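Equipment Review: Skiltent Two-Finger Gripper, Compared With the Flondelberg Parallel Unit

Prepared by Iñaki Cifuentes for the Gallardo Manipulation Laboratory
January 2, 2021

Summary of Findings

The laboratory recommends the Skiltent gripper for tabletop handling of small objects. The Flondelberg unit remains suitable for boxes and other items with flat sides, and the two stations already fitted with it need not be changed. Purchasing staff should read the section on cabling before placing an order.

Scope

The review was limited to grippers that can be mounted on the laboratory's existing arms without a new wrist plate. A third candidate, the Celtby soft gripper, was withdrawn in November when the supplier could not confirm a delivery date. Payload at the upper end of the rated range was not tested. Neither unit was evaluated for use near food or liquids.

Both grippers were run from the same controller, with the same operator software and the same joint speed limits. Over the review period the log recorded 1868 grasp attempts, divided evenly between the two units. An attempt was entered as a success only if the object was lifted, carried and released inside the target container. Objects that touched the rim and fell in were entered as failures, a rule that staff found strict but easy to apply.

Installation

The Skiltent gripper was mounted and calibrated in almost 3 hours, most of which went to the tool offset. The printed manual gives the mounting pattern clearly but leaves the offset procedure to a separate download. The Flondelberg unit was ready sooner. Its bolts, however, are difficult to reach once the wrist is in place, and the laboratory advises fitting it with the arm folded.

Opening and closing commands were accepted by the controller without changes to the driver in either case. Force settings on the Skiltent are entered in 4 steps. Staff would have preferred a continuous setting, and the lowest step is still firm enough to mark soft foam.

Performance

On blocks and cartons there was little to separate the two units. The difference appeared when an object had to be taken from inside a container. The Flondelberg fingers are wide at the base, and in narrow cups the housing met the rim before the tips reached the object. Operators compensated by tilting the wrist, which slowed the motion and moved the cup. The Skiltent fingers are slimmer, and the approach could be planned with fewer corrections.

Release was satisfactory in both units. The Skiltent showed a slight delay on opening when the arm was still moving, and a short pause was added before each release command.

Cabling

Cable routing is the principal weakness of the Skiltent design. The connector leaves the body at the side, and enough slack must be left for the wrist to turn. At the cup and bowl station the cable droops in a loop beside the cup before it returns along the arm, with the gripper's fingers inside the cup's opening.

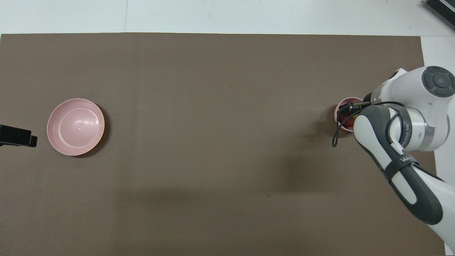
Rocío Campos, in a written comment on the draft, disagreed with the weight given to this point. In her view the slack can be managed with a second tie point near the wrist, and the more serious concern is the price of replacement fingertips, which are sold only in pairs. She asked that the recommendation be made conditional on a supply agreement for spare parts. Her comment has been accepted in part, and a request for terms has been sent to Skiltent.

Recommendation

Purchase of 2 Skiltent grippers is recommended, together with one spare connector for each. The Flondelberg units should stay in service for carton work. Stations receiving the new gripper should repeat the tool offset procedure after any collision, however minor, and enter the result in the station log.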